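The Old Rail Depot Might Finally Get a Second Life

I walked home from the town meeting last night grinning like a kid. If you live anywhere near Urnby, you know the depot on Thomas Street: boarded windows, a parking lot full of weeds, the clock stuck at ten past four. Well, the town wants to turn it into a market hall with a public square out front, and we got our first real look at the plans!

The short version is 8 permanent stalls inside, a covered area for weekend sellers, and a small stage where the loading dock used to be. The parking lot shrinks to 70 spaces, and everything on the Thomas Street side becomes benches, trees and a wide path down to the creek. I love the path. I've been cutting through that mud for years and ruining shoes.

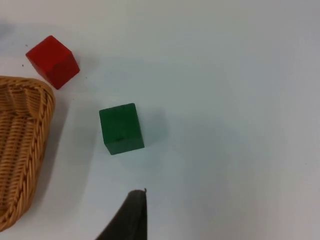

Seventy spaces won't cut it on a Saturday in summer, one reader wrote to me this morning, and the side streets already fill up by nine when there's a ball game on. Fair point, and a lot of people in the room felt the same way. The planners said they are talking with the church on Amstead Road about sharing its lot, but nothing is signed. I'd like to see that settled before anybody starts digging.

The design firm is Tirkex, the same people who did the library steps. They had big boards set up along the back wall with sticky notes for comments, and by the time I got there the board for the square was almost covered. Lots of notes about shade. Lots about restrooms (yes, please, and open past five). Somebody had drawn a very good duck next to the creek.

What got me most excited was the roof. They want to keep the original beams and open up the ceiling, so you'd walk in and see all the way

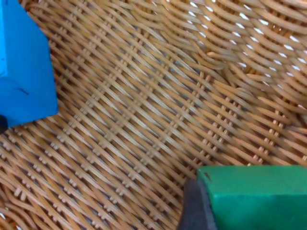 to the top, with daylight coming in through a row of new windows. Right now there's a drop ceiling from the seventies hiding the whole thing. I had no idea those beams were even up there!

Money is the part that could still sink it. The town has applied for a state grant and won't hear back until April. If it comes through, the building work goes first and the square follows. If it doesn't, we may get the path and a few benches, and the depot stays boarded up a while longer. I'd still take the path.
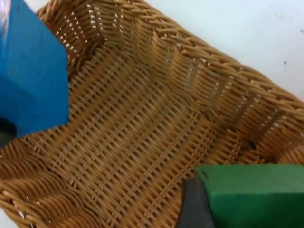

Woven basket, seen from above.

Comments are open at town hall until the end of the month — paper forms at the front desk, or you can email the planning office. I'm sending in two pages, mostly about bike racks and that clock.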